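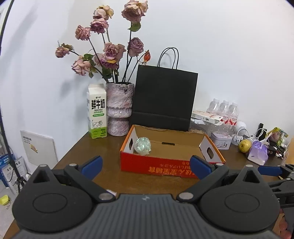 The case against dimensional weight billing for small shippers

Parcel carriers bill on whichever is greater, the actual weight of a package or its dimensional weight. Dimensional weight is the volume of the package divided by a fixed number set by the carrier. The rule is easy to defend in principle. Vehicles fill up before they reach their weight limit, and a light, bulky package takes space that a dense one could have used. My objection is to how the rule is applied to low-volume accounts.

The first problem is rounding. Zilness, the regional carrier I know best, rounds each side up to the next whole inch before multiplying. A carton measuring 10.1 inches on every side is billed as an 11-inch cube. Its measured volume is 1,030 cubic inches and its billed volume is 1,331. The gap shrinks as cartons get larger, so the penalty falls hardest on the smallest packages, and those are the ones small sellers send most.

The second problem is the divisor. Large accounts negotiate it. Small accounts take the published figure, and the published figure was changed last June with a one-line notice in the service guide. A rate increase stated in dollars would have drawn attention. A change in a divisor has the same effect on the invoice and is much harder to spot.
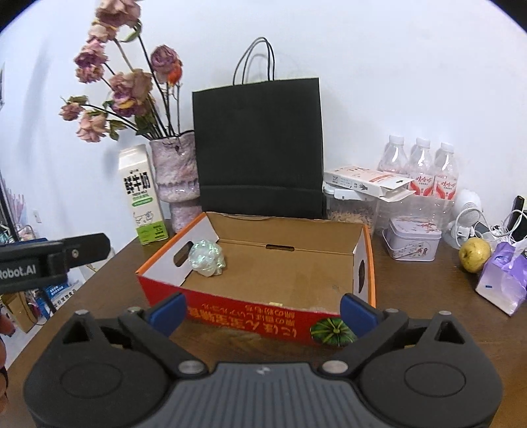
The third problem is measurement. Depot scanners read the outermost points of a carton. A bulging lid or a loose strip of tape can add an inch to one side, and the adjustment appears on the invoice weeks later with no record of the reading. I went through 3,043 line items from a single account billed by Zilness. Of these, 400 carried a dimensional adjustment, and 70 of the adjustments were reversed after a dispute. The remainder may have been correct. There was no way to check, as the invoice lists a billed weight and leaves out the three sides used to compute it.

The usual answer is that shippers should stock more carton sizes. This is sound advice for a warehouse. A two-person shop has one shelf for cartons, and each added size means another minimum order and more cash tied up in flat stock. Software such as Coppens will pick the best carton from a list, but it can't pick one that isn't there.

Three changes would fix most of this. Carriers should round the final volume once and leave the individual sides alone. They should print the measured sides on every adjusted line. Any change to the divisor should be announced as the percentage increase it produces on a typical small parcel. Trumamis already prints the measured sides, and its invoices are no longer than anyone else's.

None of these changes requires new equipment. The scanners already store the readings. Until the readings are shared, a small shipper should measure each carton after it is sealed, write the three sides on the packing slip, and keep the slip until the dispute window closes.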